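Skernby Project: Progress Report, September

Work on recording suturing by remote control continued under Asif Jafri.
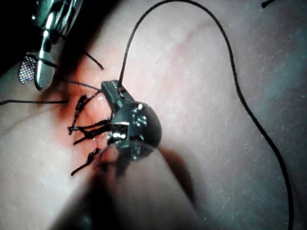
Operators close a short incision with single stitches, guiding both instruments by hand from the console. 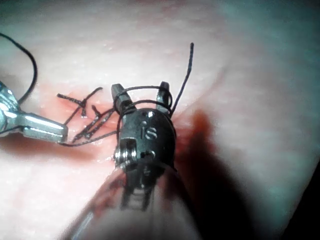

Knot tying remains the slowest step to teach — 12 sessions are planned.
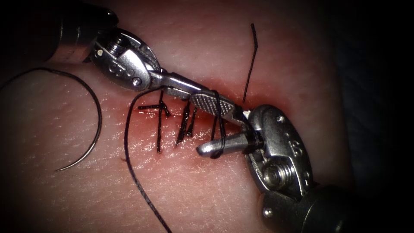 Figure 3. Thread looped around the jaws over the wound.

Funds are requested for 2 more operators.

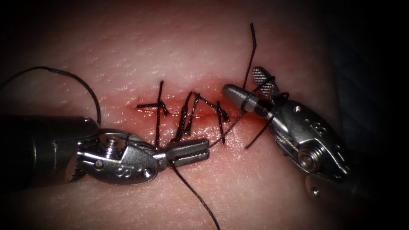

Figure 4. Both instruments at the incision, four stitches placed.

Contact: Adeel Soomro, Letis | Back to top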